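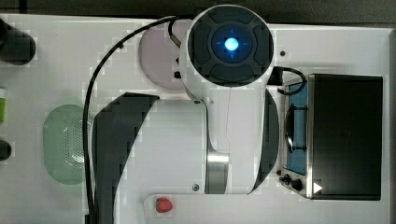 Photo: Valter Ramalho

Can a Robot Arm Set the Table? Let's Check Before We Believe the Ad

Maybe you have seen the ad for the Brovell kitchen helper kit. Music plays, dishes glide around, and a big voice says, "Your kitchen, hands free!" It sounds great. It is also an ad, and the job of an ad is to make you want something. So let's ask some nosy questions.

What is in the kit?

The kit is a robot arm, a gripper, a small camera that rides near the gripper, and a computer program. You bring the table and the things to put on it. You also need a place to plug it all in, and room for the cables. The ad doesn't show many cables. A real arm has them, and they can loop right over the place where you want to work.

The arm bends at its joints, the way your arm bends at the shoulder, elbow and wrist. Each joint has a motor. When the program wants the gripper to go left, it has to work out how far every joint should turn. You do this too when you reach for a cup, but you've been practicing since you were a baby.

Does it know what a strawberry is?

Not the way you do. You know that strawberries are sweet, that they squash, and that the last one in the bowl causes arguments. The program gets pictures from its camera, and every picture is made of tiny colored dots. The program looks for patterns in the dots. A small patch of red on a white table might match the pattern it learned for "strawberry." It might also match a bottle cap or a toy.

Try this at home. Squint until everything goes blurry and look at the kitchen counter. Which things can you still name? Now try to pick one up without peeking properly. (Please don't choose the eggs.)

Why is picking things up so hard?

A gripper with two fingers has to get one finger on each side of the thing. Then it has to close enough to hold on, but not so much that it crushes what it's holding. A can and a berry need very different squeezes. Plates are tricky in another way, because they are flat and low and there isn't much to grab.

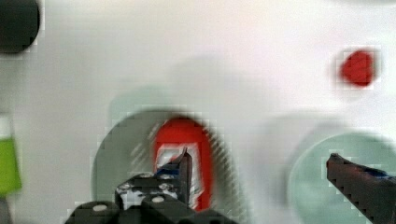
Valter Ramalho says that he would believe the ad sooner if the company let people put their own dishes on the table, including the chipped ones and the slippery ones.

It's a good point. If you only ever practiced catching with one ball, thrown by one friend, you might be very good at that and still drop everything else. The same goes for a program. It may do well with the plates it practiced on and get muddled by yours.

What does the company promise?

The Brovell booklet says the arm finished 170 table jobs in a row. That's a big number! But what was a job? Moving one can onto one plate is a job. Making a whole breakfast is a job as well, and it's a much longer one. The booklet doesn't say which kind it counted. It doesn't say how many tries came before the good run, either.

The price is $773, and the program costs extra after the first 2 months. Grown-ups call this a subscription. It means you keep paying to use something that is already sitting in your house.

There is another kit, called the Skerkov, with a list of 6 things it can't do printed on the side of the box. Glass is on the list. So is anything hot. We like that list a lot - it tells you more than the music does.

Should your family get one?

If you like building things and don't mind when they go wrong, a robot arm can be very interesting to work with. You would learn about motors, cameras and patience. If you want someone to clear up after dinner, we think the ad promises too much. Ask to see it work on an ordinary messy table, for a whole afternoon, with no music.

And always have an adult with you when an arm is switched on. Keep your fingers, hair and sleeves well away from the joints.

Words to know

Gripper: the part of a robot that holds things.
Joint: a place where an arm can bend or turn.
Subscription: paying again and again to keep using something.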